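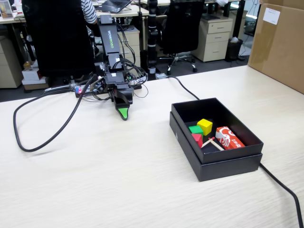 Figure 1. Arm on the bench with the gripper empty. Open box of small objects to the right.

Dodbridge Technical Program
Choosing Automation Equipment, Unit 3: Reviewing a small-arm service
Handout revised 8 May 2020

Read this before the lab. Bring a printed copy, as there is space in the lab book for your own scores but not for the notes.

What is under review

The Brodar Bench Plan is a subscription offered by Shenoy, a supplier with an office in Flarkville. The customer brings a desktop arm of any make. Shenoy provides the control software, a setup session by video call, a set of pick-and-place routines and phone support during working hours. Hardware is not included. The plan is sold to small shops and to schools, and the price sheet treats the two alike.

We are reviewing the service. If the arm itself has a weak joint or a slow motor, write it down under "equipment" and leave it out of the service score.

What the plan claims

The sales sheet says that a new user can have an arm picking up blocks within 60 minutes of opening the software. It also says that routines can be changed without writing code. The sheet does not say what kind of block, how heavy, or how close to the arm. Ask about this kind of gap whenever you read a sales sheet.

Setup

Clear the bench first. The base has to be fixed so that it does not shift when the arm reaches out. Cables should have enough slack for the full swing of the arm and should stay out of the area where the gripper comes down. Check the connections at the base before turning anything on.

The software then walks the user through a home position, a safe height and the edges of the work area. The safe height step is easy to rush. Set it above the walls of whatever tray you plan to use. The default in the March release is too low for a tray with tall sides, and the setup guide mentions this only in the notes at the back. 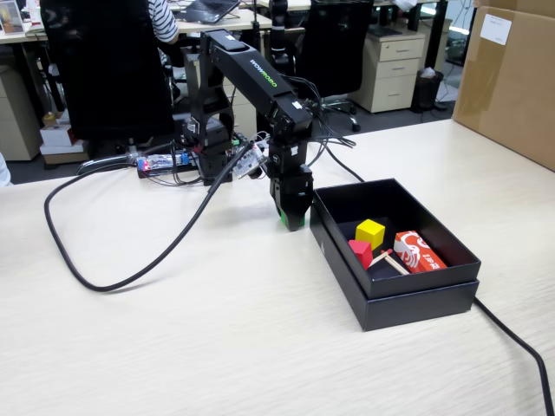

Figure 2. Gripper just above the tabletop beside the tray, a small green object at its tip.

The pick routine

A pick in the Brodar software is made of separate moves: go to safe height, move over the object, come down, close, lift. Each move has its own speed. For the first runs, leave the speeds alone and change only the closing position. A gripper that closes too far can push a light object sideways. One that does not close far enough will drop it on the lift.

Cubes are the easy case, with flat sides that sit well against flat pads. Matchsticks and thin cartons are harder. A stick lying flat gives the fingers little to hold, and a carton may bend. The sales sheet talks only about blocks, so score the blocks first and report other objects on a separate line.

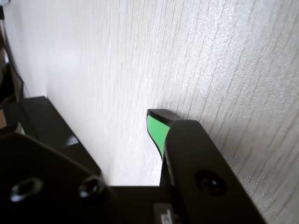 Does the plan cover repairs if a finger or a motor breaks?
The plan covers software and support only. Repairs go through whoever sold you the arm, and Shenoy will pause billing for one month while the arm is out of use if you ask in writing.

Cost

The monthly fee is paid per arm. There is a minimum term of 3 months, and after that the customer may cancel with 2 weeks of notice. Training beyond the first session is charged by the hour. When you compare plans, put every cost on the same basis, such as cost per arm per year, and include the staff time spent on setup. The staff time for our own setup came to almost 16 hours, most of it spent on the safe height problem and on waiting for a call back.

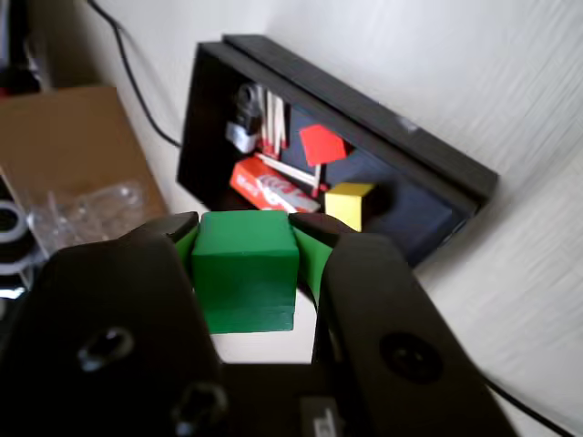 Figure 3. Green cube held between the two green pads, with the tray behind.

Scoring sheet

Give each item a mark from poor to good, with one sentence of evidence.

Setup guide: could you finish without calling support?
Changing a routine: was the change saved, and did it run as expected?
Support: how long did you wait, and was the answer useful?
Claims: which statements on the sales sheet did you test, and which could you not test?
Cost: what is missing from the price sheet?

A score without evidence is not counted. Write down failed picks as well as good ones, along with the object used and where it was placed.

For the next unit

Read the contract terms in the course folder, especially the part on stored data. Routines made by a customer are kept on Shenoy's server, and the contract is not clear on what happens to them after the plan ends. Come with a draft question to send to the supplier.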